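Our drinks corner project, written up by Lingyun Fan with Xinyi Tang

We picked the drinks dispensers for our canteen project because the queue at Stevberg gets so long in October - and I'm always in it! I looked after the cups and trays, and Xinyi did the questionnaires (33 came back, hooray).

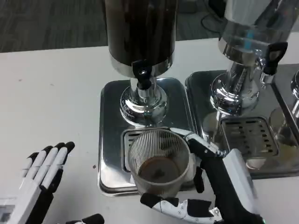 I'd guessed people would moan about the taste, but most of the grumbles were about drips. The slotted grates are great for that, as long as you lift them out and rinse underneath. I did mine at lunchtime with warm water and a soft brush.
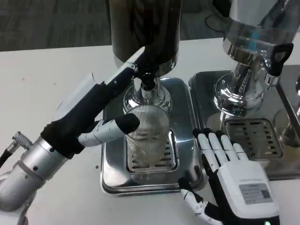
Xinyi wanted the dispensers further apart so two people could pour without bumping elbows. I liked them close together, so we asked Asuka Kamata and she sided with Xinyi. We'll try it her way next term.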